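About Us

Skarnier Automation. Small shop, 631 Kvam Road, the low building behind the tire place. Park anywhere on the gravel.

We build and teach robot arms to do pick and handle work. Bags, soft packs, mixed small stuff, the things that don't sit still. Started with 3 of us and a rented bench. More people now, same bench, better lights.

What we do, short version: you bring us a handling job, we try it on a real arm, you get a straight answer. Sometimes the answer is no. We'd rather say so in week one than bill you for a year of maybe.

Our open day

Every April we open the doors. It's the main way people get to know us so it gets its own part of this page. Doors at 10 am, last demo at 4 pm. Free. Kids fine, just keep them behind the yellow line please.

Last one we had 108 people through, most we've ever fit. Ran out of coffee before lunch. Schools in the morning, packing and recycling folks after, a few neighbors who wanted to know what the noise was.

Demos run all day. Killo is our arm software, you'll see it on the big screen by the door. Sovero is the gripper line, hard pointed fingers, swaps over quick. Bag handling is the one everybody stands around for. Clear film is hard. It shines, it folds, it moves when you touch it, and the arm sees whatever is inside and whatever is behind all at once.
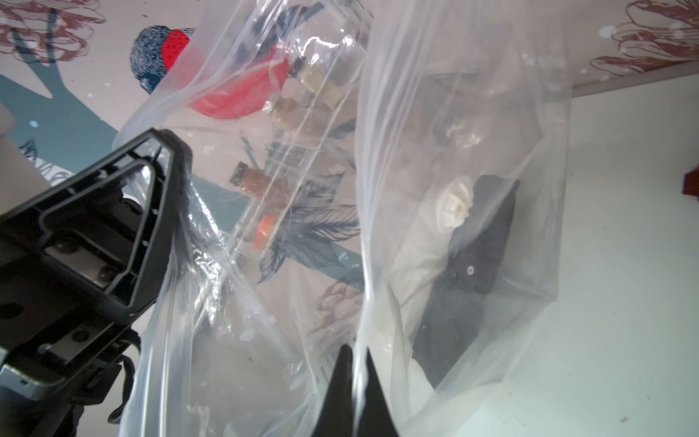

Ask questions while it's running, the operators dont mind. Most asked last time: does it ever drop things. Yes. Second most asked: can I drive it. Also yes, there is a practice station in the back room, sign up at the desk when you come in. Slots go fast.

If you have your own item you want tried, bring it. Under 600 grams, nothing wet, nothing sharp. No promises but we will have a go, and you can watch the recording with one of us afterwards and talk thru what went wrong.

School groups

Please email ahead with a head count and ages. Mornings work best. We do a short talk, then the floor, then hands on. Closed shoes, long hair tied back. Teachers get the worksheet pack on the way out.

Working with us

Paid trials, leases, training for your own operators. Also hiring, on and off, see the Jobs page. No degree needed for operator work, patience yes.

Can't make the open day? Write to the front desk and we'll find an afternoon. Next dates go up on the News page as soon as there set.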